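We use cookies to remember your settings and to measure how our pages are read. By continuing to use this site you accept this. Manage preferences

19 July 2020
By Zinash Berhe

Lougher parcel depot to drop flat weight band for small food parcels

The parcel depot at Lougher will stop charging a flat rate for small food parcels and will price them by volume as well as weight, under a revised tariff published by its operator, Handent. The change applies to all parcels handed in at the depot counter and to those collected from traders under contract. Parcels already booked under the old tariff will be carried at the price paid.

Under the present arrangement any food parcel weighing 2 kg or less is carried at one price, whatever its dimensions, provided it passes through the counter gauge. The band was introduced to simplify counter work and to remove the need to measure each box. Handent states in the notes to the tariff that the band no longer reflects the cost of carriage, as the share of light, bulky goods in the network has risen since it was set.

Packets of crisps, puffed maize and similar snacks are the main cause. These are sealed with a volume of gas to protect the contents from crushing and to limit staling. A box filled with such packets may weigh very little and still occupy the same space in a roll cage as a box of tinned goods several times its weight. Vans on the Lougher routes are, according to the notes, usually full by volume well before they reach their permitted load.
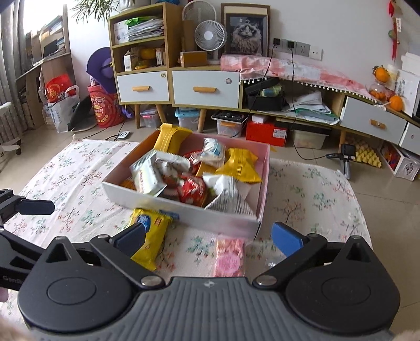

The new tariff uses a calculated figure known as volumetric weight. The length, width and height of the parcel are measured in centimetres at their widest points, multiplied together, and divided by a fixed number set by the carrier. The result is treated as a weight in kilograms. The parcel is then charged on the volumetric weight or the actual weight, whichever is the higher. The method is common in air freight and has been used by a number of road carriers for larger consignments.

Measurements will be rounded up to the next whole centimetre. Bulging sides will be measured at the bulge. Soft parcels, including bags and padded envelopes, will be measured flat and at their thickest point without being pressed down. Handles, string and address pouches are not counted.

A survey carried out at the depot in January formed the basis for the revision. It covered 1085 food parcels, all within the flat band, each of which was weighed and measured before being sorted. Roughly half were found to have a volumetric weight above their actual weight. The widest differences were in boxes of mixed snacks, gift assortments and breakfast cereals. Jars, flour, sugar, dried pulses and tinned goods showed little or no difference, and in most cases the actual weight remained the higher figure.

Handent has not published the survey in full. The summary attached to the tariff does not separate parcels sent by households from those sent by traders, and it does not record how many of the boxes contained packing material. Both points were raised in written comments from Grekard, a wholesaler of confectionery and savoury snacks which sends most of its small orders through Lougher.

Grekard's comments accept the principle of charging by volume but object to the divisor chosen. The firm argues that the figure was set for general merchandise and gives too high a result for goods that cannot be compressed without damage. It has asked for a separate divisor for sealed snack packets, or for a higher threshold below which volume is ignored. Handent's reply, printed with the tariff, is that a divisor tied to the contents would require counter staff to establish what is in each box, and that this would lengthen handling times.

The operator has made one concession. Parcels whose three dimensions add up to less than a stated limit will continue to be charged on actual weight only. The limit is intended to exempt small boxes and envelopes holding a few items, and it is printed on the counter gauge. A parcel that fits the gauge in any orientation will be treated as exempt without further measurement.
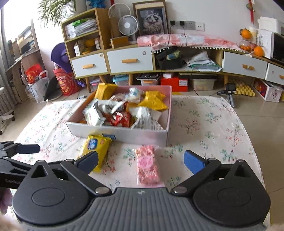
Traders who collect their own postage data will need to alter their settings. The label software used by most contract customers at Lougher, supplied by Numar, at present asks for weight and leaves the dimension fields optional. An update will make these fields compulsory for the food category. Labels printed without dimensions will still scan, but the parcel will be measured at the depot and any difference in price added to the trader's account, together with a handling charge.

Numar has said that the update will allow box sizes to be stored under a short name, so that a trader using the same cartons repeatedly need enter the figures only once. External dimensions must be used. The internal sizes printed in carton catalogues are smaller by the thickness of the board on each side, and on double-wall cartons the difference can be enough to move a parcel into the next price step.

The tariff has 4 price steps above the exempt size. The first two are close to the present flat rate, and Handent expects most household parcels to fall within them. The third and fourth are intended for boxes that take up a full shelf width in a roll cage. Parcels above the fourth step will be treated as general freight and must be booked separately.

No change is made to the rules on packing. Food must be sealed and ambient, with no chilled or frozen goods accepted at the counter. Glass must be wrapped and kept clear of the outer walls of the box. Gas-filled packets should be placed on top of heavier items and not under them. The notes add that packets should not be pierced to reduce their size, as the contents will stale in transit and no claim for quality will be considered.

Claims for crushed goods will be handled as before. The sender must supply proof of value and keep the outer box until the claim is closed. Handent says that charging by volume does not alter its liability, which remains linked to declared value. Grekard had asked whether a parcel charged at a higher volumetric weight would attract a higher limit of compensation; the answer given is that it would not.

Parcels can be measured free of charge at the depot before payment. A tape and a copy of the calculation table will be kept at the counter. Senders who disagree with a measurement may ask for it to be repeated by a second member of staff, and the lower of the 2 results will be used.

Copies of the full tariff are available from the Lougher counter and will be sent to contract customers with their next account statement. Written comments on the divisor will be accepted until the tariff takes effect. The start date has yet to be confirmed and depends on the release of the Numar update.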